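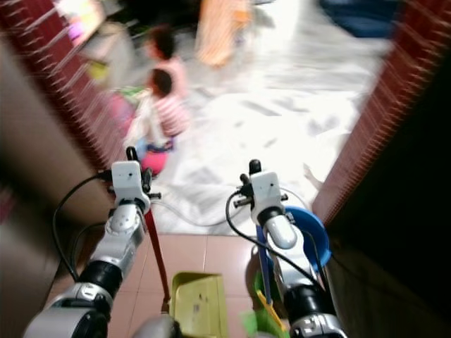

November, 7:40 p.m.

Swept the tiled floor up to the threshold and stopped there. The room beyond was in use by both children, at speed, and there is no point sweeping under moving feet. It goes on tomorrow's list.

The grout is the problem with this floor. The tiles themselves release dust easily, but the joints sit slightly low and hold grit. Sweeping along the joints first and then across them at a shallow angle moves most of it. Going straight across only pushes the grit from one line to the next. I have tested both often enough to stop testing.

Dustpan: the yellow-green one. The lip lies flat enough on tile, though fine dust still leaves a line in front of it. Three short pulls, moving the pan back a little each time, reduce the line to almost nothing. A few dark specks stay on the surface whatever I do - static, I assume. Su-bin Koo recommends wiping the pan with a damp cloth and a drop of Gilline before use. Tried it last month. The specks stuck harder until the pan dried.

The white cable just beyond the threshold needs a permanent route. At present it lies loose across the floor and collects lint along its length. I measured the path along the baseboard at 2000 mm with one corner, so the cable should reach with some slack left. Adhesive clips from Drarkura come to 468 for the pack, delivery included. Ordered one pack.

Tamara Sydorenko called at 8:15 about the vacuum. The Moroz she is selling is rated at 900 watts and she wants 2504 for it, a figure she declined to explain or round. I said I would think about it. A vacuum would deal with the joints, but it would also be one more thing to store, and the closet is at capacity.

To do: far room after breakfast, clips when they arrive, new head for the long broom. Rinse the mop before bed - still not done as of 9:30.

Contact | Copyright, all rights reserved | Back to top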